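Notes from the Back Nine

Well, I finally played Tesholm, and I have opinions! I'd been putting it off for years (the drive, mostly, and the greens fee, which made me wince) but a spot opened up in the spring member-guest swap and I grabbed it before I could talk myself out of it.

First thing to know: it plays long. The 12th is listed at 600 yards and I believe every one of them. I hit driver, 3-wood, 3-wood, and still had a wedge left, into a wind that had been at my back on the 11th. My partner made par there and was unbearable until lunch.

The greens were quicker than ours at Jeltside, and they tilt more than they look. I three-putted four times. If you're going, get there early and spend your warm-up on the practice green, skip the range entirely. The short par 3 at 206 yards (short by their standards, I guess) is all carry, so take one more club than you think.

While I have you, a few bits of club business. Summer league sign-up is open, and the sheet is by the pro shop door. Bag storage goes up a little this year. Towels from the locker room need to go back in the locker room, please, and bring your own for the bag.

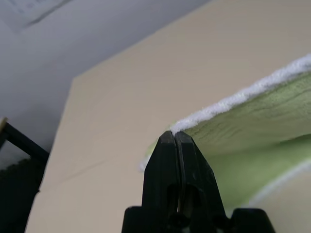 Green towel, fluffy border and all.

The return match against Tesholm is in October, on our course this time, and I'd love to send a full team. Tell me by email if you want in, and include your current handicap.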